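Ollham Robotics Club – Gallery from the Kitchen Table Project

Home | Projects | Gallery | Join us

Welcome, and thank you for stopping by! We have been promising families and friends a proper gallery page for the Kitchen Table Project ever since the open evening in November, and between classes, exams and a server that went down twice we kept putting it off. So this is it, such as it is. We are a student club at Ollham, we meet after lunch in the back half of the Junside workshop, and this year we decided to spend most of our time on ordinary household jobs done by a robot arm. Pushing a button, turning a knob, opening a door, shutting a door. If you have never tried to get an arm to do these things you may think it sounds like a short year. It has been a very long one, and we have loved it.

There are 14 of us on the project now, more than we have ever had, and quite a few had never touched a robot before September. Some write code, some build fixtures, some are happiest keeping the notebooks in order (bless them), and everyone takes a turn at the controls. We split the year into two halves. The first half was all teaching and recording, where one of us guides the arm through a job and the computer saves every joint position along the way. The second half, which we are in the middle of now, is about getting the arm to do the job by itself.

A few words about the kitchen appliances, as we get asked. We picked them because they are things everybody has an opinion on. Put a microwave in front of a visitor and they will tell you straight away how they would go about it, with which finger, and from which side, and then you can have a really good conversation about why an arm with two stiff fingers has to come at it differently. We got more useful ideas from parents at the open evening than from a month of our own meetings.

Recording, the microwave table

Our second station is the knob station. It took longer to set up than any of the others, mostly on account of arguments over how high the arm should be mounted, and we moved the base three times before we settled. The job comes in two parts: first the approach, then the turn. We keep them as separate recordings so that a bad turn doesn't spoil a good approach, and new members always start on the approach.
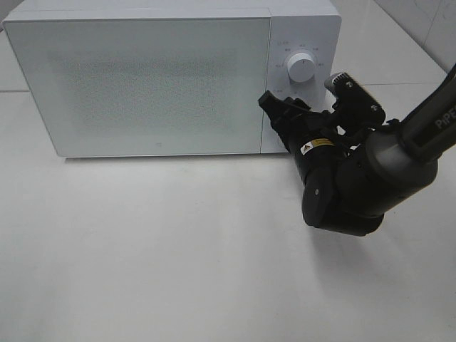 The gripper down by the control panel, just under the knob. The wrist camera is angled up toward the dial.

Coming up from below was an idea that grew on us slowly. Our first plan was to reach for the knob straight on, the way a person would, and on paper it was a fine plan. The trouble is the view. With the fingers square in front of the dial, the little camera on the wrist sees a great deal of knob and very little of anything else, and the person driving loses track of how far there is to go. Starting low gives everyone a calmer run at it, and our beginners in particular took to it right away.

The other lesson from this table has been patience with round things. A knob doesn't give you any flat sides to line up with, so if the fingers close a little off center they slide, and then you have to back out and start over. We tried wrapping the fingertips in rubber tape from the bicycle kit, then in a strip cut from a kitchen glove, and the glove won. We are still using the same glove. There is one finger of it left.

We set ourselves a target of 500 recordings across all the stations by the end of the school year. When we added up the notebooks before the break, the knob station alone had 158 that passed our check, and there was a good loud cheer – it is slow work, and that is a lot of afternoons. The check is simple. Two people watch the recording back, and both have to agree that the start and the finish are where they should be. If they disagree it goes in the "maybe" folder, and somebody brave goes through the maybe folder at the end of the month.

What's next

In the spring we are taking part of the project to the Prirnia Student Robotics Day, which is our first time going as a team with our own table. Each club gets a short slot to show one job from start to finish, with no hands on the controls. We haven't chosen ours yet. Half of us want to show the knob, and the other half would very much prefer something with a big forgiving button, and there will be a vote, and whichever way it goes we will all pretend we wanted it from the start.

Before then we want to get the two halves of the knob job joined up so that the approach runs straight into the turn. At the moment there is a pause between them where the arm seems to think things over. Visitors find it charming. The judges may not, so we are working on it.

We are also hoping to write up our notes properly as a small handbook for next year's members: how to switch everything on in the right order, where the stop button is, how to name your files so that another human being can find them later. If you were in the club in past years and have tips to add, please do send them along through the contact page.

Thank you

A big thank you to Mykhailiuk Hardware for the shelving and for the box of assorted screws, which we have already made a serious dent in, and to everyone at Junside who puts up with us running late and leaving the whiteboard covered in arrows. Thank you as well to the families who drive, wait in the parking lot, and ask good questions on the way home.

New members are welcome at any point in the year and you don't need to know anything beforehand. Come along at 3:30, find the back door of the workshop, and bring a snack to share if you can. We will be adding the open evening pictures to this gallery once everyone's permission slips are in, so if yours is still on the fridge, please send it back!

Back to all galleries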